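Collecting the first 4,000: a conversation at Brinthorpe

The Brinthorpe workshop collects demonstrations for Orkulon, a program that learns short handling jobs from recorded examples. The lead on the collection side agreed to talk in January, on condition that the talk stayed on method.

The task is narrow. An operator guides a small arm to a red block, picks it up and moves it to a green box. "It's a dull task and we chose it for that," the lead said. "If the policy fails, we want few places to look."

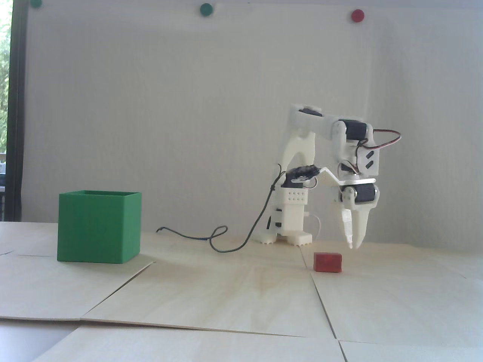

Each recording begins with the block in a new position. Early on, operators chose the positions themselves, and the lead found they favoured the same few spots. A printed list now sets the start position and the angle of the block. "People think they're being random. Plot a morning's starts and you get a clump near the middle, with the block square to the table."

Two views are recorded, one of the whole table and one from close to the gripper. The close view is often blurred while the arm travels. The lead does not filter those stretches out. "The policy will get the same blur when it runs. If I train it on clean stills only, I've trained it for a different job."

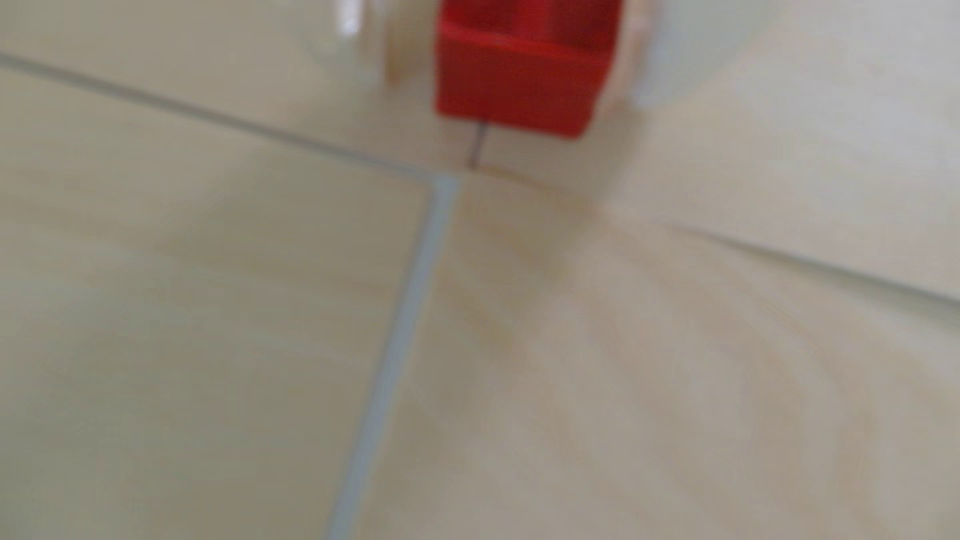
Quansah, the group that trains on the data, has asked for slower demonstrations, arguing that fast moves leave too few samples around the grasp. The lead agrees in part. Operators now slow down for the last stretch before closing the fingers and travel at normal speed elsewhere.

Failed grasps are kept and labelled. A miss followed by a second try in the same recording is marked as a recovery, and the set has 69 of them so far. "That's low. I'd like more, but I won't have operators fake them. A faked miss looks different in the joint data. The hand hesitates before it."

The target remains 4,000 recordings. Operators change over every two hours, a rule brought in after the path lengths began to creep up late in each shift.
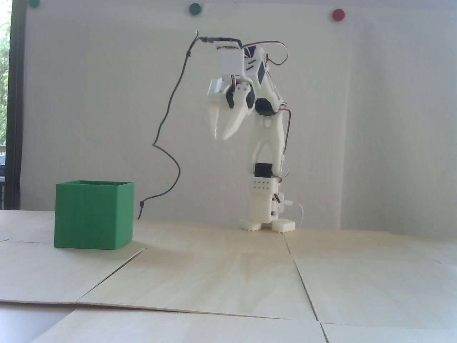
Tetden, which reviews the labels, would sooner see half as many recordings and a second colour of block. The lead has heard the argument before. "They may be right. But changing the object now means two small sets, and neither would be big enough to tell us much. We finish this one first."

The next batch will use a revised start list, with more positions near the edge of the arm's reach.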